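Lost property sort-out begins at Pekley leisure centre

Staff at the Pekley leisure centre have started sorting the lost property that built up over the summer, and anyone missing something has until the end of October to claim it.

The store cupboard behind reception held 84 unclaimed items when it was opened up at the start of the month. Most came from the changing rooms and the soft play area, with a smaller number handed in at the café. Coats, towels and swimwear are being dealt with separately and are on the rails by the main stairs.

Smaller things are being gone through on a table in the Tradside Room and put into baskets, with toiletries and personal items kept apart from food and drink. Keys, phones, bank cards and jewellery are held in the office and will not be put out. Owners will be asked to describe them first.

The centre, on Sundqvist Road, changed its rules in the spring. Items used to be kept for a year. They are now kept for 70 days, and drinks and food are thrown away at the end of each week - opened or not. Prescription glasses are the exception and are held for longer.

People can look through the baskets between 10am and 4pm. There is no charge for small items, but a fee of £5 applies to anything that has been stored in the office.
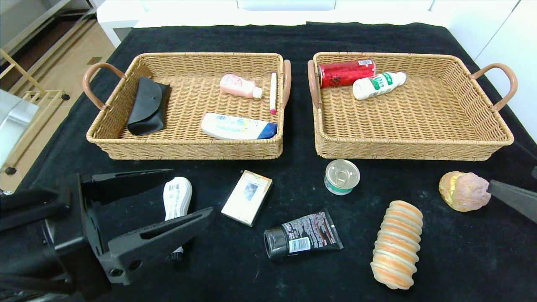

Tan wicker baskets on the sorting table, with a glasses case and lotion bottle in one and drinks in the other. Photo: Pekley Leisure Centre

Toys and books left in the soft play area can be collected at the same time. Parents are asked to check for children's names before taking anything home, as several books in the last clear-out went to the wrong family.

Whatever is left in November will go to the Hovura charity shop in the precinct, apart from toiletries, which cannot be resold. Last year's sale of unclaimed goods raised £500, and the money went towards new lockers in the family changing area.

Claims can also be made by phone or by filling in a form at reception. The form asks for the date of the visit and which part of the building was used.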